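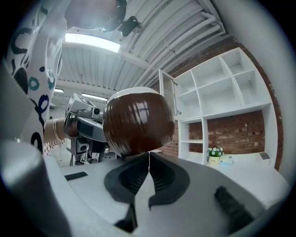 Gudrun Kuhlmann had wanted 2000 clean passes by the end of July. It was now 21st November, and the counter on the wall at Hisix had gone past that long ago. Schwerdtfeger, who paid for the work, kept adding objects to the list.

"Round things again," Till Sperling said.

"Round things until lunch."

He took up the left gripper and she took the right. Pick up, hand over, set down, reset. A pass took 12 seconds if neither of them talked. If they talked it took longer, and the model would learn to wait at the top of the lift for no reason. It had learned that once already, from Till, who used to stop there to think about his mother's house in Irwood.

"They're selling it," he said between passes.

"The house?"

"My brother signed. I have to sign by tonight."

She squeezed the trigger and let go. "Do you want to stop?"

"No. I'm slow when I stop."

They did about 70 more. Three were thrown out, two of them hers. Her wrist hurt in the usual place, and she moved her elbow in closer to her side.

After lunch they ran the model on the bench arm to see what it had picked up. It reached, closed, and lifted. At the top it held still for a moment, then went on and put the thing down where it belonged.

"That's the old data," Gudrun said. "I thought we pulled it."

"We did pull it."

She scrolled back through the morning's files. The pause was there in every pass he had led, very short. She marked the first one for removal, then the next.

Till got his coat. "I'm going to call my brother," he said. "Leave the gripper on. I'll be back."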